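Breakfast table assistants wanted, Halliday play kitchen (casual, mornings)

Gudden Play Kitchen in Halliday is looking for 3 casual assistants for the morning sessions, starting in November. We are a small place where children from the neighbourhood come to play breakfast: they set the table, they make pretend toast, they serve their mum or dad, and after they put everything back. You would look after one table and the things which belong on it.

The work is simple but it asks for attention. Before the doors open at 9 am you wipe the table and lay out the breakfast things. The plate goes in front, where a small child can reach it. The bread rolls go in the wicker basket and the coloured blocks in the plastic bin. The toaster has its place beside the bin.

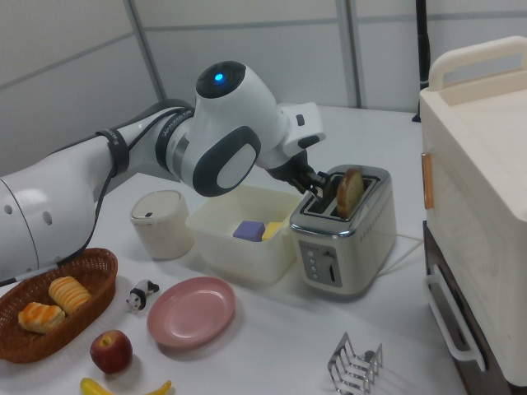 During the session you sit with the children and let them play in their own way. If a child wants to serve an apple on toast, this is a fine breakfast. We ask you not to correct the recipe. We ask you only to keep the small pieces on the table and to help when two children want the same roll.

After the session comes the tidying, and for us it is the most important part. Children of three or four years are very proud when they know where a thing lives. You say the name of the thing, you wait, and you let them bring it. It takes longer than to do it yourself, so please have patience. Then you wash what can be washed, and write in the notebook if something is broken or lost.

What we ask from you:
Experience with young children, at home or at work
A valid working with children check
Clear spoken English; other languages are very welcome
You are free at least two mornings each week

What we offer:
Paid training morning before you begin
Tea, coffee and real toast in the break
The same table each week, if you like this

The toaster on the table is never plugged in while children are in the room, and you will be shown how we check it. 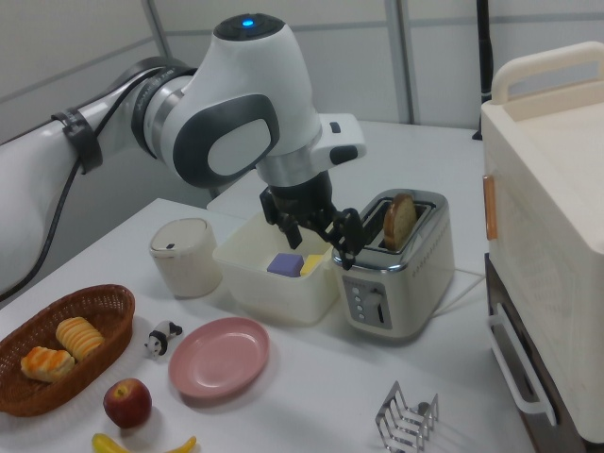
One assistant from last year wrote to us that she had expected to be tired of pretend breakfasts after a month, but what she remembers is the tidying, and how a boy who never spoke began to name the things as he put them away.

To apply, please send a short letter and your phone number to Gudden Play Kitchen, PO Box 2093, Halliday. A CV is welcome but we do not need it.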